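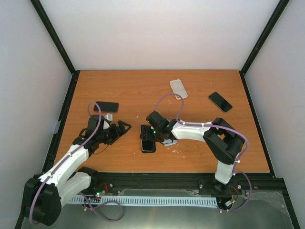

# Hulta

Hulta keeps track of sheet music. You give it a folder of plain text cards, one per piece, and it gives you back a searchable catalogue, a printable shelf list and (my favourite part) concert programmes that don't need retyping every season.

I started it for the choir I sing with, which owns more than 800 pieces in grey archive boxes, plus a spreadsheet that had been sorted by the wrong column at least once. It's grown a fair bit since then, and I still get a kick out of typing three words and finding out which box the good Christmas descants are in!

## What a card looks like

Each piece gets its own `.txt` file in `cards/`. The file name is the shelf number.

```
title: Evening at the Weir
composer: Ramalho
voices: SATB
accompaniment: piano
language: en
copies: 30
box: 2
notes: page turn in the alto part is a shocker
```

Only `title` and `box` are required. Everything else can be left out or filled in later, and I'd really encourage you to start with the bare minimum. A half-filled catalogue is already a huge help on rehearsal night.

You can make up your own fields too. Ours has `last_sung`, `lent_to` and `smells_of_mould`.

## Getting started

You'll need Python and a terminal. There's nothing else to install.

```
git clone <your copy of this repo>
cd hulta
python hulta.py build
```

The `build` command reads every card and writes `catalogue.json`. After that you can search:

```
python hulta.py find weir
python hulta.py find --voices SSA --language pt
python hulta.py show 915
```

Searches ignore capitals and accents, so `cancao` will find `Canção`. Vitória Fonseca wrote that bit after I'd made a complete mess of the Portuguese titles, and it works beautifully – it even copes with the old cards where someone typed the accent as a separate apostrophe.

## Shelf lists

```
python hulta.py shelf --box 2
```

This prints one box in shelf order, with a blank column for pencil marks. Leave the box number off and you get the lot, starting a fresh page for each box. Black text on white, no colours, big enough to read in a dim storeroom.

## Programmes

Put the shelf numbers in a text file in concert order, with headings wherever you like:

```
# First half
# Songs of the river
915
44
# Interval
```

Then run:

```
python hulta.py programme river.txt
```

You'll get a Markdown file with titles, composers and any text from the `programme_note` field. Catalina Vergara adapted it for her wind band, so there's now an `--instruments` switch that lists parts where a choir would list voices. I never thought of that and I love it.

## Themes

There are two page layouts in `themes/`:

- **Trendska** – narrow columns, made for a folded A4 sheet
- **Drustska** – one wide column in large print

Drustska is the default. Copy either folder and rename it if you want to fiddle; the margins are at the top of `layout.ini` with a comment beside each one.

## Things that don't work yet

- Two cards with the same title and composer trigger a warning, even when they're different arrangements. Adding an `arranger` field to both makes it go quiet.
- Sorting puts "The" under T. I've got a fix half written.
- Pieces split across several boxes. For now we write `box: 2` and mention the others in `notes`.
- On Windows, some terminals show accented letters as question marks. The saved files are fine.

## Bringing in a spreadsheet

Save it as CSV and run `python hulta.py import music.csv`. The first row has to be field names. Hulta never overwrites a card that's already there, so you can run it again after fixing a few rows. Any row it can't read goes into `leftovers.csv`, with the reason in the last column.

## Helping out

Bug reports are very welcome, and so are odd cards that break things. Please paste in the whole card, including blank lines. If you'd like to add a feature, open an issue first so we can have a chat about where it fits.

I'm hoping to get lending reminders going by August. If your group already has a good way of chasing up borrowed scores, I'd love to hear how you do it.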